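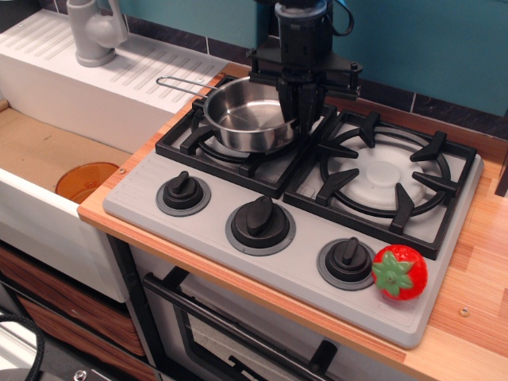
Frequently asked questions about your Perndale wallet

What is a Perndale wallet?
It is an account where you can buy, sell and hold digital coins. At the moment we support Bitcoin, Ether and Cele. You can pay in pounds or euros.

How do I open one?
Download the app or sign up on the website. You will need a passport or driving licence and proof of address. Most checks are finished the same day, but if your document is blurred we will ask for a new copy.

Is there a minimum purchase?
Yes, £14. There is no minimum for selling, although the network fee may be more than a very small balance is worth.

How much can I withdraw?
New accounts can withdraw up to £400 a day. Once you have confirmed your bank details and set up an authenticator app, the limit goes up to £2,285. Business accounts have their own limits, shown under Settings.

Why is my transfer still pending?
Bitcoin transfers need 2 confirmations before we credit them. When the network is busy this can take more than an hour. Please don't send the payment again. If it hasn't arrived by the next day, send us the transaction ID.

I sent coins to the wrong address. Can you get them back?
No. Once a transfer is confirmed we can't reverse it. If the address belongs to another Perndale customer, we can contact them and ask, but they don't have to agree.

What has happened to Adoler?
We stopped accepting Adoler deposits in January. Existing balances can still be sold or moved to an outside wallet. Trading against Pillau has also ended.

Can I still recover my account if I lose my phone?
Yes, with the recovery phrase you wrote down when you joined. Without it you will have to go through the identity check again, and withdrawals stay locked until that is done.

Do I have to pay tax?
You may have to. We don't give tax advice, but you can download a full list of your trades from the History tab.

Who do I complain to?
Write to Thaddäus Rainer, Customer Complaints, using the form in the app. Include your account number and any messages you have already had from support.

Last updated 8 May 2026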